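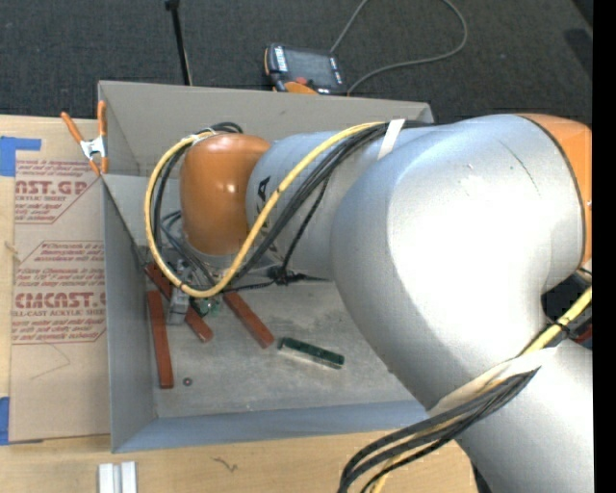

Gray open-top bins for sorting: worth it, or just another box?

Bornville Home Forum > Storage and Sorting

plevus63
Moving my sorting off the floor and onto a table this June. Plan is one gray rectangular bin, no lid, sitting on a light wood top. The Ollness catalog says an open bin "cuts sorting time in half." Half of what? They never say. Has anyone used one for more than a week and still liked it?

Demyd Tymoshchuk
I've had one for nearly 4 years. It's a bin. Stuff goes in, stuff comes out. I'd buy it again but I wouldn't believe a word about sorting time.

romaniuk_attic
Disagree with the whole idea. An open bin turns into a junk pile by the second evening. I went back to small drawers and I can find my hinges now.

plevus63
Drawers are fine if you already know what you have. I'm starting with a garage full of who knows what.

Gheorghița Pascu
Then the bin is the easy part. What are you putting under it? Bare wood gets chewed up fast when you drag a full one across it. Mine has two long grooves in it and I only had the table one winter.

Demyd Tymoshchuk
So don't drag it. Lift it.

Gheorghița Pascu
Have you lifted one full of plumbing parts? I have. Once.

romaniuk_attic
Felt pads. Or a piece of old towel. Still think drawers.

plevus63
The room has dark gray carpet, so that's the other thing. Anything small and black that misses the bin is gone. Thinking of putting a sheet down.

hallcloset140
A sheet bunches up and you trip on it. I tried a cheap rubber mat and it smelled for a month. What worked for me was a vacuum with a sock over the hose. You get the screws back and none of the carpet fuzz.

Demyd Tymoshchuk
The sock thing works, I'll give you that. Use a thin one.

Gheorghița Pascu
I don't buy that gray is a good color either. Everybody says it's neutral. Try finding a steel washer at the bottom of a gray bin at 9 at night. White would be better -- it just looks filthy sooner.

romaniuk_attic
Line it with a white pillowcase then. Costs you nothing.

plevus63
Pillowcase might be the best idea so far, and it came from the person who hates bins.

romaniuk_attic
I still hate bins.

hallcloset140
Before you order, measure the tabletop. I didn't, and mine hung over the front by a hand's width until I gave up and used it for boots.

plevus63
Measured. It fits with room on both sides. I'll try it with the pillowcase and post again when the first shelf is done.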